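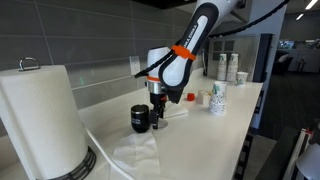

Paper towel roll on its holder, with a lidded tumbler and a loose sheet on a white countertop.

Keeping a Drinks Counter Clear and Clean

2018-06-20
By Kendra Sandhu

Filed under: Kitchen / Counters & Surfaces

A counter where people pour coffee gets dirty in small amounts all day. Most of it is sugar, drips and used paper. The method below covers a white counter with paper towels at one end and cups at the other, but the dimensions can be adjusted for any run of worktop.

Towel holder

Use an upright holder with a handle on top and a base heavy enough that a sheet can be torn with one hand. If the base slides, clean its underside and the counter beneath it before buying anything. A film of dried coffee is enough to make rubber slip. Bases with ribs collect crumbs between the ribs. Brush them out dry with an old toothbrush, then wipe with a damp cloth.

Set the holder at one end of the counter, 2 inches back from the front edge. Any closer and sleeves catch the loose sheet. Tall rolls should not stand under a wall cabinet unless there is clearance to lift the roll off the post.

Tear sheets toward the base, with the free hand on the handle. Pulling upward unwinds the roll.

Loose sheets and napkins

A crumpled sheet left on the counter holds moisture against the surface. On sealed stone or solid surface this is harmless for a short time. On laminate with a worn seam, water will get into the core and raise the edge, and the repair is a new top. Discard used sheets at once. Folded napkins should be kept in a stack, away from the pouring area, and replaced if they have been lying out overnight.

Cups and packets

Stack paper cups upside down with the rims on a clean tray, or leave them in the sleeve with the open end folded over. A stack standing rim up collects dust in the top cup, so discard or set aside that one before serving. Keep stacks under 9 inches. Taller ones fall when somebody reaches past them.

Packets of sugar or tea belong in a small open box beside the cups. Empty the box once a week and wipe the inside. Torn packets at the bottom are the usual cause of ants. A cardboard box is fine but cannot be washed – swap it when the corners soften.

Loose bottle caps have no place in this arrangement. Match them to a bottle or throw them out. A small dish for caps becomes a dish of caps.

Insulated tumblers

Take the lid apart. The gasket comes out of most lids with a blunt knife or the handle of a teaspoon. Wash it separately, and let lid and gasket dry apart before reassembly. For brown staining inside a stainless steel liner:

1. Add one tablespoon of baking soda.
2. Fill with hot water and leave the lid off.
3. Wait 2 hours, then scrub with a bottle brush.
4. Rinse twice.

Do not use chlorine bleach on stainless steel. Hand wash any tumbler with printed text on the outside, as dishwasher detergent takes the print off over time.

Wiping down

Clear the counter from back to front. Wipe the back strip first, then pull the cloth toward the front edge and catch the crumbs in your hand. Follow the edge itself with a separate pass, including the underside, where drips collect and dry. Fold the cloth to a clean face for each section.

For coffee rings on a white surface, use warm water with a drop of dish soap and allow a minute's contact. For rings that remain, apply a paste of baking soda and water with a soft cloth, without pressure. Gloss finishes scratch easily, so test the paste in a corner. Disinfecting wipes with 70 percent alcohol can be used on most solid surfaces but will dull some acrylics – check the maker's care sheet.

Lift things to clean under them. Small flat items such as coasters and discs are often wiped around for months and leave a ring of their own.

Comments and corrections: Sem Claeys, Vedinthorpe Household Notes
© Vedinthorpe 2018. Back to top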